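The Room in Plerilier

When my uncle Horácio Esteves died, he left me his watch, a debt of 200 at the bakery, and the key to a room in Plerilier. I had never heard of Plerilier. My mother said it was a town where people went for their lungs, and then she said she did not want to speak about it.

I took the morning train in February. The journey was long and the heating worked only on one side of the carriage, so the passengers all sat together on the left, like people in a small boat. An old man next to me ate an orange very slowly. He asked where I was going and, when I told him, he offered me the second half.

The house was in Furno Street, behind the church. The landlady was called Celeste Veloso. She looked at the key in my hand for some time before she let me in.

"He paid every month," she said. "Twenty years. He came perhaps four times."

"And what did he do here?"

"He slept."

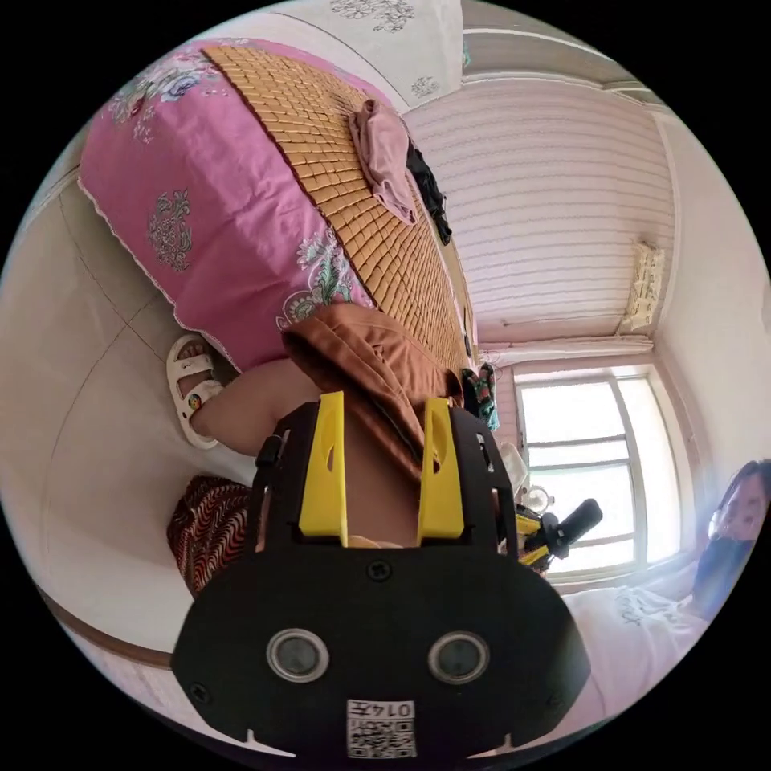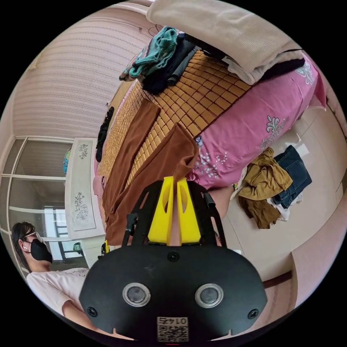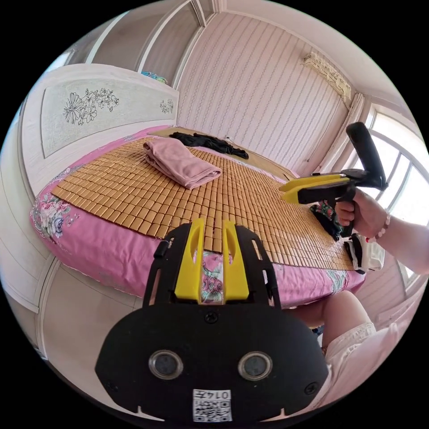
Celeste Veloso gave me coffee in her kitchen and told me what she knew, and it was not much. My uncle had first come with a woman, Haiyan Song, who repaired clocks for a shop called Coelho. They stayed one winter. In spring she went to Ratmont to look after her father and she wrote that she would be back before the summer. He kept the room so that she would have an address to return to. I asked if she had left anything behind, and Celeste went to a drawer and came back with a bracelet of pale beads. She had found it under the pillow, the first time she changed the bed, and there was a dark cloth with flowers too, but this she had used for many years and now she was ashamed of it. I told her she should keep the cloth.

I put the bracelet in my coat. It weighed almost nothing.

"Did she never come?" I asked.

"Once," said Celeste. "He was not here. She sat on the bed for an hour and she asked me not to tell him."

"And you did not tell him?"

"I had promised." She turned her cup on the saucer. "Afterwards he sent the rent again, with a card at Christmas, and I thought, if I tell him now, he will ask why I did not tell him then. Every year it became more difficult."

I did not know what to answer. Outside, a boy was kicking a ball against the wall of the church, and each time the ball came back to him he said a number aloud. I paid her for the last month. She counted the notes and gave me back one of them for the train.

At the station I asked the man at the window how far it was to Ratmont. He said there was one train, at ten past six, and that I would have to change. I looked at my uncle's watch, but it had stopped, so I sat down on the bench beside the door and waited.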